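Comparing two-finger hand grippers on soft clutter 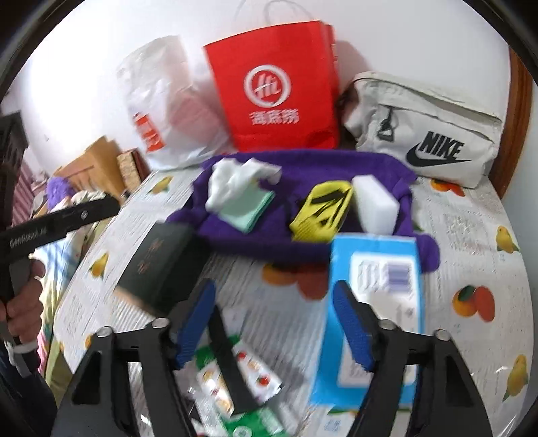 Blue ridged pads over the test bed, second gripper at left.

Vendors demo grippers on cubes. I don't trust cubes. Before you log 2000 grasps for a comparison, try this on an ordinary bed.

1. Put a knitted garment down flat and set small things on it: a tissue, a melamine sponge, a light box. Stand a few bags at the back.

2. Start with the box. If a gripper fumbles that, stop and check the pivot bolts before blaming the pads.

3. Do the tissue next. Ridged pads are supposed to help here. My log from August, all 173 tries of it, doesn't convince me they do.

4. Go for the sponge, then a hardcover book by its edge. Write down every time the knit comes up too. Poul Kvaran at Trernley scores that as a success. I score it as a miss, and our totals don't match.

5. Swap hands and repeat. A wrist strap helps with fatigue, less than the brochures claim.

Keep the camera settings fixed for both units. The Rirport sheet has a column for pad wear, which I leave blank until I've seen a pad that's worn.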